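Torklow Table – Set-up and Care Guide
Section 4: Preparing, levelling and looking after the top

4.1 Before you start

This section covers the wood-veneered top supplied with the Torklow table. It applies to the light finish only. For the dark finish, see Section 5. The base and legs must be fully assembled as set out in Section 3 before the top is fitted.

The top is heavy at one end when lifted by the corners. Two people are needed.

You will need:
The hex key from fittings bag C
A spirit level, 295 mm or longer
Two clean, lint-free cloths
A soft brush or a vacuum cleaner with a brush head
A blanket or the foam sheet from the carton

CAUTION: Do not use a knife to open the inner wrapping. The film lies directly on the veneer and a blade will mark it.

4.2 Letting the top settle

1. Bring the carton into the room where the table will be used.

2. Remove the outer card but leave the inner film in place.

3. Lay the top flat on the foam sheet, face up. Do not stand it against a wall.

4. Leave it for at least six hours. In winter, or if the carton has been stored in an unheated place, leave it overnight.

5. Remove the film slowly from one short side, keeping it low and close to the surface.

NOTE: A slight smell of finish is normal when the film comes off and clears in a few days with the window open.

4.3 Fitting the top to the base

1. Spread the blanket on the floor and turn the top face down on it.

2. Place the assembled base on the underside. Line up the 14 pre-drilled holes with the slots in the rails.

3. Insert all screws from bag C by hand. Do not tighten any of them yet.

4. Tighten the corner screws first, working diagonally, then the remaining screws.

5. Stop when the washer is flat against the rail. The screws go into wood and will strip if forced.

6. With one person at each end, turn the table on to its side and then on to its feet. Do not drag it.

The slots in the long rails allow the top to move a little across its width as the air in the room changes. Do not replace the slotted washers with plain ones, and do not glue the rails.

4.4 Levelling

1. Place the spirit level along the length of the top, in the centre.

2. Turn the foot at the lower end anticlockwise until the bubble is central.

3. Turn the spirit level across the width and repeat.

4. Press down on each corner in turn. If the table rocks, lower the foot on that side by a quarter turn and check again.

The adjustable feet have a limited travel. If a foot turns freely and no longer lifts the table, wind it back in and use the packing discs supplied in bag D.

4.5 Checking the surface

Check the top in daylight before it is put into use. Marks reported after the table has been in use for some time are harder to assess.

1. Wipe the surface once with a dry cloth, following the grain.

2. Stand at one end and look along the top at a low angle. Dents and raised edges show best this way.

3. Run a flat hand over all four edges. They should be smooth with no lifted veneer.

4. Look straight down at the surface and compare the figure with the notes below.

Veneer is cut from a natural material and no two tops are alike. The grain is mostly long and straight, but it may bend or form an arch in places. The background may be nearly white in one area and carry faint warmer streaks in another. None of these is a fault, and tops are not exchanged on these grounds.

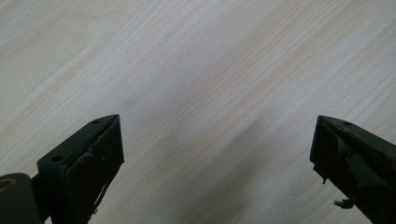

Fig. 4.2 Light finish, seen from above. Fine, close grain with faint beige and pinkish tan streaks.

Strong overhead light makes the grain look flatter and paler than it is. If an area seems to have no grain at all, shade it with a hand or a sheet of card and look again before reporting it.

The following should be reported:
A split that can be felt with a fingernail
Veneer that has lifted or bubbled
A dent deeper than the thickness of a sheet of card
A patch where the finish is missing or sticky

Write down the number on the label under the left-hand rail and send it with a photograph to the service desk at Plomlow. Enquiries about tops are handled by Mylene Tolentino.

4.6 First weeks of use

The finish is dry to the touch on delivery but continues to harden for roughly a month. During this time:

– do not cover the whole top with a cloth, mat or plastic sheet;
– lift objects clear of the surface and do not slide them;
– move lamps, trays and boxes every few days so that the colour changes evenly.

Pale veneer darkens slightly in daylight. An object left in one place will leave a lighter patch underneath. The patch normally fades once the object has been moved, although this can take several months.

4.7 Regular cleaning

1. Remove dust and grit with the soft brush before wiping. Grit pushed along by a cloth is the usual cause of fine scratches.

2. Wipe with a cloth dampened in plain water and wrung out well. Work along the grain.

3. Dry at once with the second cloth.

For grease, add one drop of washing-up liquid to 700 ml of warm water. Wipe again with plain water afterwards.

CAUTION: Do not use scouring pads, bleach, silicone polish or any cleaner containing ammonia. Do not use a steam cleaner.

4.8 Removing adhesive residue

Tape and labels should not be stuck to the top. If residue is left behind, proceed as follows.

1. Warm the residue with the flat of your hand for a minute.

2. Roll it off with a fingertip, moving along the grain. Do not scrape.

3. If any remains, put a little vegetable oil on a cloth, hold it on the spot for two minutes and wipe off.

4. Clean the area as in 4.7.

Try the oil on the underside of an edge first. If it leaves a darker mark after drying, do not use it on the face.

4.9 Equipment used on the top

Any tool, stand or clamp that rests on the table should have clean, soft contact faces. Check pads and feet for hardened glue or trapped grit before setting them down. Clamps may be used at the edges only, with a block of scrap wood on each side – the face veneer is thin and will crush under a bare jaw.

Maximum spread load with the feet correctly adjusted is given on the label under the rail. Do not stand or sit on the table.

Continue with Section 5 if an extension leaf is to be fitted.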